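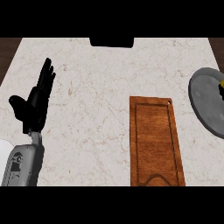 Fig. 1. Robot arm over a marble countertop, computer rendering.

Media Distribution, Unit 6
Channel carriage and the pay-TV bundle
Notes prepared by Emrys Griffiths

6.1 Terms

A carriage agreement is the contract under which a platform operator (cable, satellite or streamed) distributes a channel. The channel owner supplies a feed. The operator supplies capacity, a slot in the program guide and, in most cases, a monthly fee per subscriber.

Carriage fee: paid by the operator to the channel, per subscriber per month.
Placement fee: paid by the channel to the operator, usually for a launch period or a better guide position.
Tier: a named group of channels sold at one price.
Penetration floor: the minimum share of subscribers who must receive the channel under the contract.

Students often confuse the first two. The direction of payment depends on bargaining position. A sports channel with exclusive rights is paid. A new shopping channel pays.

6.2 The Gorent case

Gorent is a satellite operator with two tiers, Basic and Plus. Begay is a channel group with one general entertainment channel and one documentary channel, Wurus. In the first contract both channels sat in Basic. At renewal in February, Gorent asked to move Wurus to Plus.

Figures for the exercise, in thousands of households:

Total subscribers: 500
Basic only: 355 before the move, 352 after
Plus: 145 before the move, 148 after

Plus households also receive everything in Basic, so before the move Wurus reached all 500. After the move it reaches Plus households only. The few households that upgraded do not come close to replacing the ones lost.

6.3 What the channel loses

Two income lines are affected, and they should be worked separately.

Fee income falls in proportion to reach unless the per-subscriber rate is raised. To hold fee income level, multiply the old rate by old reach and divide by new reach. Use 148 as the divisor. Operators seldom accept the full increase.

Advertising income does not fall in proportion. Households that choose the higher tier may watch more hours, and advertisers may pay more for them. The size of this effect has to be estimated from viewing data — do not assume it cancels the loss.

6.4 Penetration floors

Begay's contract set a floor of 300 thousand households across the platform for each channel. Moving Wurus to Plus breached it. Gorent had three options: pay the shortfall at the contract rate, return the channel to Basic, or negotiate a waiver. The parties settled on a waiver in exchange for a better guide position for the entertainment channel.

Note that a floor written as a number and a floor written as a percentage behave differently when the total subscriber base shrinks. Check which one you have before starting any calculation.

6.5 Reading and problems

Read Jerkstead, chapter 4, through the section on blackout clauses. Problems 2, 3 and 7. Show the reach figure used at each step. For problem 7, treat the placement fee as a one-time cost and leave it out of the monthly totals.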